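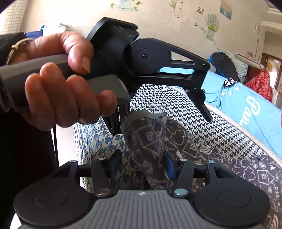
July, morning, 9:20. Pile fabrics, second wash with the Sutiria liquid. I want to write this part before I forget the order in which I did it. All pieces went into the machine together, 30 degrees, spin at 700, no softener. In the previous wash we had the spin at the higher setting and the plush pieces came back with hard fold marks which stayed in them until the evening. I took the pieces out immediately after the end of the program and hung them over the wide rods in the back room. Folding was left for the next morning. The dark gray plush garment is the most difficult one for judging, as always. On the houndstooth cover the pile direction is easier to read than on the white table, I think the eye needs some pattern next to it. With the white table I see only a dark shape and everything in it looks the same. I would like that we use the houndstooth as the standard background for the dark pieces from now on, and the white table stays for the light ones.

Weights, after one night on the rod:
dark gray plush garment – 387 g
sky-blue blanket with the cartoon print – 927 g
charcoal fleece towel with the doodles – not weighed, the scale was switched off by itself and I noticed this only when the towel was already folded. To do again.

For the garment the weight is the same as before the washing, so I consider it dry. The blanket is a bit heavier than in the last entry. I am not sure if this is remaining water or if the last entry was made with the old scale. The entry does not say which scale. Please write it, it is only one word.

Handling of the plush. I tried two ways to lift it from the surface.

First way: one hold in the middle of the back, then straight up. The fabric hangs down on all sides and when you put it down again it makes a small mountain, and the folds inside of it are random. You lose all the work of the smoothing. It is fast, but I would use it only for carrying to the basket.

Second way: two holds, both near to the upper edge, and a slow lift until the lower edge is free from the surface. Then a short pause for the swinging, then down, lower edge first. This is much better. The pile catches a little on the woven cover under it, so one should not pull sideways. If you pull sideways, the cover moves together with the garment and you have two things to smooth. I pressed the cover with the flat hand at one corner and that was enough.

The depth of the hold matters more than I expected. With only the tips of the pile in the hold, the garment slips out halfway up. You have to feel the base fabric behind the pile. With the fleece this problem is smaller, the fleece is thin and you get the base immediately.
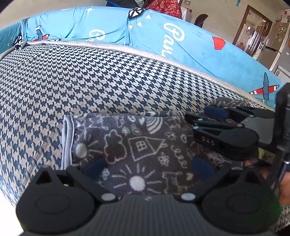
The order in which the pieces are put out is also something we should agree on. In the old instruction from Grudska it says to start with the largest piece. I did so and it was not practical. The blanket takes all the place, then it must go away to the back, and it falls down again when one works in front of it. I started a second time with the smallest piece and had the blanket over the back from the beginning, unfolded only so far as it wanted to be by itself. This was calmer work. The blanket was then the last one, with the whole surface free for it.

Fold test, three pieces:

Garment. Arms to the inside, then half, then half again. The second fold opens by itself when you take the hand away. The plush pushes back. I left it for ten minutes under the flat board and it stayed closed after this. Without the board no success. I don't want to write a number for how thick the stack is, it depends on how hard one presses the ruler.

Towel. No difficulty with the folding itself. The light gray binding at the left edge is good help, you can lay the edge exactly along it. What I don't like is that the doodles go everywhere over the dark ground and in the folded condition it is hard to see which side is up. I made it a rule for myself to find the house with the roof and to turn the roof away from me. If the house is not on the visible part, I take the big sun. It sounds childish but I made no wrong fold after this.

Blanket. Folded in length first, then rolled. The rolling is better than the folding for this one, the print doesn't get a sharp line across. When rolling, start from the end without the airplane with the striped wings, then the airplane is the last thing you see and the next colleague knows which end is open. I checked the print for small cracks with the lens at the red patch and at the white letters, and found none. Last time we were worried about the letters.

Lint. The filter of the machine had mostly dark lint, which I think comes from the plush, but I have not separated it. In the next wash the plush should go alone, so we know. The light trim on the seat had some dark fibers in it at the end, in the small holes. The brush does not take them out, the soft adhesive roller does. Please don't use the metal brush there.

Detergent. The Sutiria bottle is the 2000 ml one and is nearly half empty. The line on the cap is hard to read and I have drawn a new one with the blue pen at the level which we used. Srisuk offered to send their own wool liquid for comparison. I answered yes but only a small bottle, we have no shelf for more.

Afternoon, 15:10. Looked again at the garment after it was lying folded since the morning. Two soft lines across the back, one is hardly to feel. Steamed from a hand's distance, no contact, and brushed against the direction first and then with it. The first line went away completely. The second is still there if you look from the side with the window behind you – from the front I can't find it. I hang it again overnight on the wide rod.

Open points for next time:
weigh the towel, and check before that the scale is on
blanket again on the scale after a second night, same scale
plush alone in the machine, collect the lint in a paper bag and write on it
ask Fekeck if the wide rods exist also in a longer version, the blanket hangs over the end on one side
try the board with five minutes, maybe ten is more than it needs

The key for the back room is in the upper drawer again, not in the lower.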